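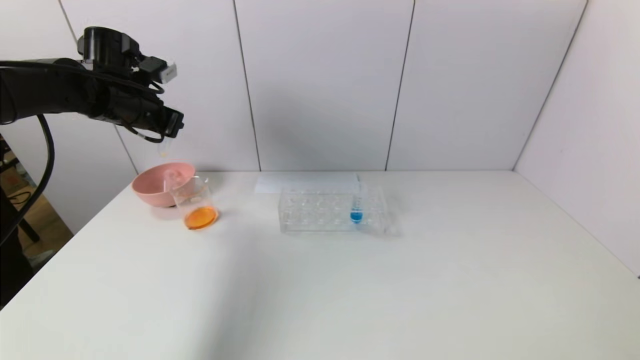 ok so the pouring result. Been promising this post since May and people keep asking, so quick version now, proper writeup when I have a weekend.

Short answer: putting the wrist view in with a delay on it beats putting it in straight. By more than I expected. I still don't totally trust it.

Background for anyone new. The task is tube handling with colored water. Pick a tube out of the rack, pour, put the tube back. Everything see-through - tubes, rack, beaker. Clear plastic on a white table with white walls behind it is a horrible thing to ask a policy to look at, and that's the reason I picked it. The dye is the only part of a tube that's easy to see, and once you've poured it out there's not much left to look at.

So the old policy (the one from the Whitcombe post, same backbone, same action chunking) did fine on the grab. Grab was never the problem. The return was the problem. It would pour, swing back over the rack, and then sort of hover. Sometimes it went down between two holes and leaned on the plastic until the force limit tripped. Sometimes it let go early. I watched a lot of hovering this spring.

My first theory was resolution. Wrong. Doubled the crop on the head view, trained again, same hovering, twice the memory. Don't bother.

Second theory was that the demos were bad around the return. Partly right! Went through all 400 by hand over a few evenings and the return was where everybody teleoperating got sloppy, me included. You've done the hard bit, you relax, you jam it in at an angle. I threw out 147 of them. Retrained on what was left and it got a little better, less leaning, still hovering. So fewer demos and a better policy, which I know is old news to half of you but I'd never seen it this clean on my own stuff.

Then the actual idea, which isn't mine. Bukola Aliyu was visiting from the Resbridge group and looked at maybe ten minutes of rollouts and asked why the policy forgets where the tube came from. And I said it doesn't need to remember, it can see the rack. And she said can it though.

Fair point. When the arm comes back with a tube in its fingers the wrist view is mostly fingers and tube, and from the head the arm is in the way of half of everything. The last time the wrist camera gets a really good look at the rack is on the approach, before the grasp. After that it's gone and a policy with two frames of history has no way to get it back.

So: keep one old wrist frame. Thats it. That's the method. Save the wrist image from just before the fingers close and feed it in as an extra token set for the rest of the episode. No memory module, no recurrence, no map. I called it Prolon in the code because I needed a folder name and now I'm stuck with it.

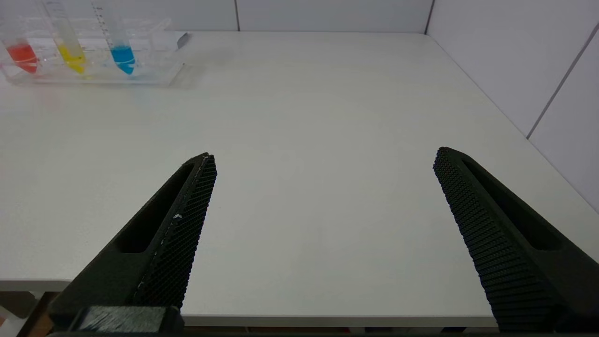

Picking which frame to keep took longer than the training. First try was a fixed time, 12 steps before the close. Works ok when the approach is smooth, falls apart when the arm stutters, because then 12 steps back is basically the same view with a finger over the rack. Second try was a tiny scorer that looks for the last frame with nothing between the fingers and the rack still in view somewhere, even if it's just in a corner. Much better. The scorer is dumb, it's a linear layer on frozen features, I labeled the data for it while eating lunch.

Stuff I compared, same seeds, same tube layouts:

Plain two-frame history. The hovering one.

Long history, every wrist frame back to the start. Slow, and worse than I'd have guessed. It latches onto how fast the arm was moving and copies that. Classic copycat thing.

Kept frame, fixed time.

Kept frame, scorer.

951 rollouts total across the four, spread over more nights than I want to think about. Scorer version on top, fixed time second, plain history third, long history last. The order held for every seed. I'm not putting the percentages here until I've rerun the plain baseline with the new calibration, I found an offset in the head camera mount late on and I'd rather look slow than retract a blog post.

The part I find interesting isn't even the ranking. If you swap the kept frame for one from a different episode - rack in a different spot - the arm goes to where the rack was in THAT episode. Not all the way, it kind of splits the difference and then corrects when it gets close. But the first half of the return is clearly steered by the old picture. So it's really using it. I did this one expecting nothing and ended up staying till 2am.

Color matters more than I'd like. Swapping dyes around between trials hurts all four versions. Blue was the easiest for every policy, no idea why, yellow the worst. I suspect yellow just washes out under our lights. Somebody should check this properly, probably me.

Things that still don't work:

Moving the rack mid-episode. Obviously. The kept frame is now a lie and the policy believes it for way too long. Bukola wants to refresh the frame whenever the scorer likes the current view better, which seems right, haven't tried it.

Two tubes in a row. Frame gets replaced at the second grasp, fine, but right at the switch there's a few steps of garbage where it dips for no reason.

The beaker. Pouring into it is still the messiest part of the whole episode and the kept frame does nothing for it. Didn't expect it to. Different problem, needs something that knows how full the tube is and how fast it's coming out. I have a half-working tilt controller from the Cornora days I might dig up.

Also I should say the finger pads matter here. With the older smooth ones tubes would rotate a bit in the grip during the pour and then come back at the wrong angle, and no amount of remembering the rack saves you from that. All the numbers are with the textured pads. If you try this with smooth fingers and it fails don't email me until you've swapped them. Ok you can email me, but I'll say swap them.

Code is not out yet. It's a mess, there are paths to my desktop in it. The scorer alone is maybe one screen of python and I could post that seperately if anybody wants it, leave a comment.

Next up is the refresh idea and the baseline rerun, in whichever order the arm is free. Somebody else has it booked mornings so I'm on evenings again for a while.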